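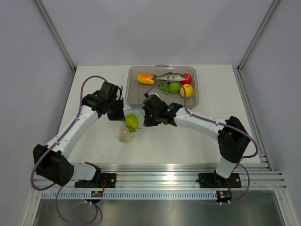 Reading time: 2 min

Home Stories Archive Submit

The Bag Test

The acceptance procedure for the Zirnico kitchen unit ran to 95 pages. Item 11 was the zip bag. It was one paragraph long and had taken up most of the time since July.

The evaluator from Cletdale read it again on the train. Two arms, one bag, one tray of toy groceries. The arms were to handle the bag between them, one gripper on each side. A pear was an acceptable load. A person could do it while talking on the phone.

She had spent nine years certifying dishwashers. A dishwasher was a box with a door, and the hard part of the chore, the loading, was left to the owner. Her reports had never mentioned this.

At the Navaratnam building she signed the sheet, 2025-01-24, and was given a chair and a clipboard. The engineer on duty offered coffee and then forgot to bring it. The arms had their cables up over their wrists like a nurse with a stethoscope -- she wrote that down and crossed it out.

"What's the failure mode?" she asked.

"Film," the engineer said. "Fruit has a shape. A bag has whatever shape it had last."

"And the seal?"

"The seal is a separate item."

She turned the page. The seal was item 12. It had no pass threshold, only a line for remarks.

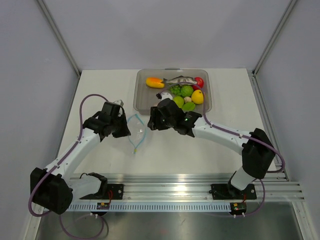 Remarks

She stayed until the lights in the corridor switched to their evening setting. The contract with Galtberg called for 500 units, and Galtberg had asked for one word in the box at the bottom of the form. The form allowed 2 words, "ready" or "deferred."

She wrote "deferred" and initialed it. Under remarks she put that the arms were patient, that the bag was the difficult party, and that the procedure should name a brand of bag. The engineer read it over her shoulder and asked her to strike "patient." She struck it.

At home there was half an onion on the counter. She put it in a bag and ran her thumb along the seal. It caught near the corner -- she had to go back and do it again.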